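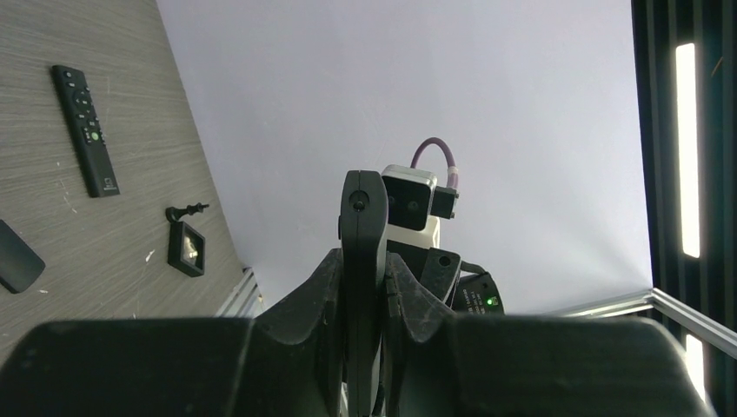
Gray tabletop with a slim black remote control on it.

I'd been wanting to talk to Shanthi Abeysekara about odds and ends ever since she sorted out my aunt's hall closet last December. She helps people in Wanitwood go through the small stuff, the things that live in drawers and coat pockets and never get a proper home. So I brought a list of questions and she ignored most of them, which was fine!

We started with remotes. "Everybody has one they're scared to throw out," she said. "I put a strip of tape on the back with the name of the thing it runs. If you can't fill in the name, it goes in a box with a date on it." Her own box says Saturday, October 14, 2023, and she hasn't opened it since. I asked what was inside and she said mostly chargers.
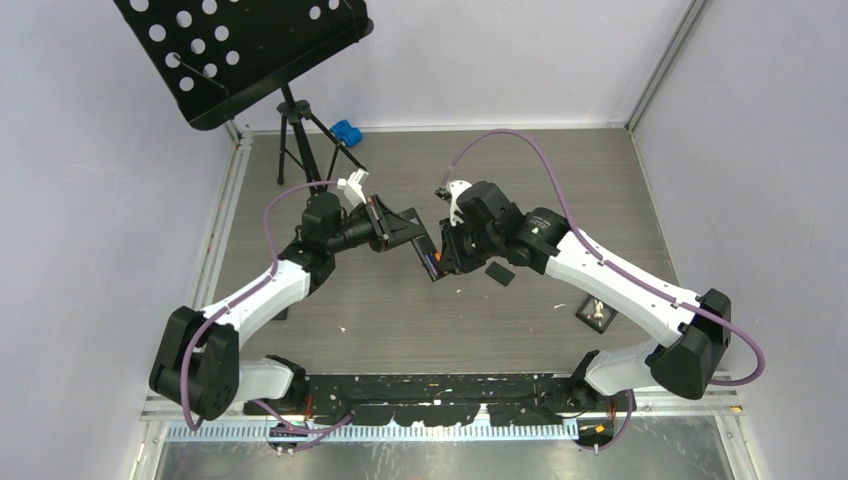 Black music stand, with the white figurine on its tile over on the right.

I had to ask about music stands, since I own one and haven't played clarinet in 16 years. Shanthi loves them. She'll use one for recipes, for seed packets, for the mail - anything flat that you need to look at before you deal with it. "Just don't let it become the mail's permanent address," she said, and I wrote that down twice.

Figurines get gentler treatment. A tiny one gets lost on a big shelf, so she likes to give it a base of its own, a tile or a saucer, and then it looks like you meant it. She once spent a whole morning in Claswood with a woman who had 153 of them, and they kept every last one (her knees still remember the bottom shelf).
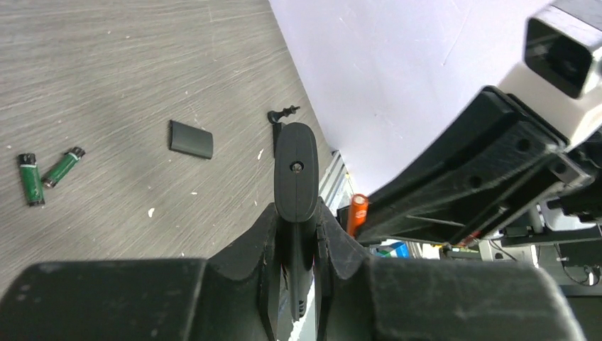 Green lighters and a flat dark gray strip.

Lighters are where she gets strict. They go in one tin with a lid, up high, away from the stove and out of reach of kids. "I find them in with the batteries, in with the birthday candles, in sewing baskets," she told me. And mystery strips of rubber or plastic? Those she lays out on a table for a week. If a door starts rattling or a chair starts to wobble, you've got your answer.

I wondered if a whole table given over to sorting was a bit of a luxury. My kitchen barely fits a toaster.

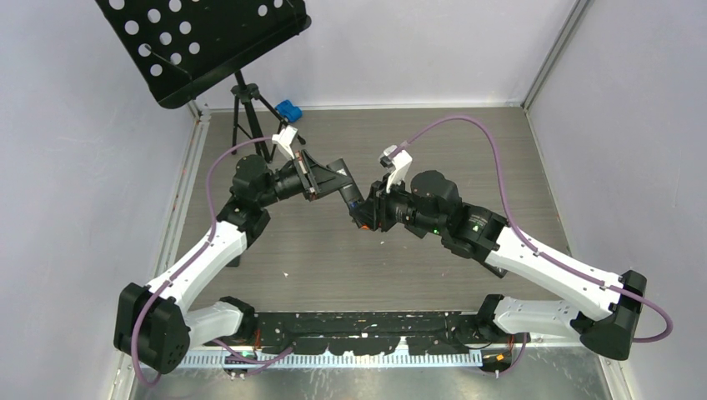
Afroza Gazi, listening in with her tea, said you don't need a table at all, and that she does her sorting on a baking tray so she can slide the lot into the oven when company comes. Shanthi put her hand over her eyes. "Please take it out before you bake," she said, and then the two of them were off on the subject of trays for a good 18 minutes.

I did get one last question in, about where to begin. Shanthi said the drawer closest to the front door, with the radio on, and stop when the program's over.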